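Notebook, textiles bench, April, 9:40

Folding again, second stack. Still on the dark navy pieces from the Mollar bag, as those are the ones that come out crooked. Table wiped down and the pile moved to the left end so the right side stays free for finished ones.

Went through 15 pieces before the break. Corner to corner first, then smooth from the middle, then in half twice. Holding the corner high and letting the cloth hang for about 5 seconds gets a straighter first fold than dragging it flat. The big ones still need a second pass. Static is bad this morning, so I put the Tinico spray on the shelf by the door.

Navy on navy is hard to read. I lose the hem in the creases and pick up the wrong layer.
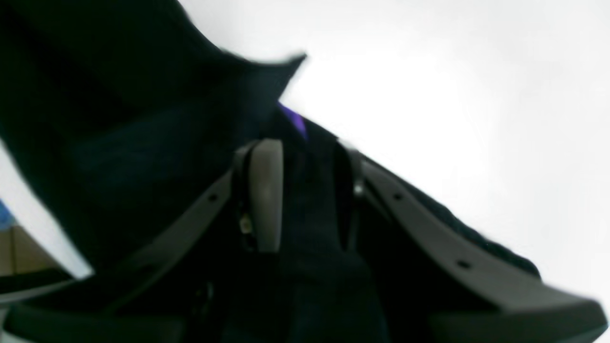

Vandana Tiwari thinks the dark pieces should be sorted by size before any folding starts, and that a pale cloth under the stack would make the hems easier to find. She would also drop the second half-fold on anything that goes on the deep shelf.

Sorted by size after lunch. Pale cloth still to find. Next: the remaining navy, then towels, 30 of them.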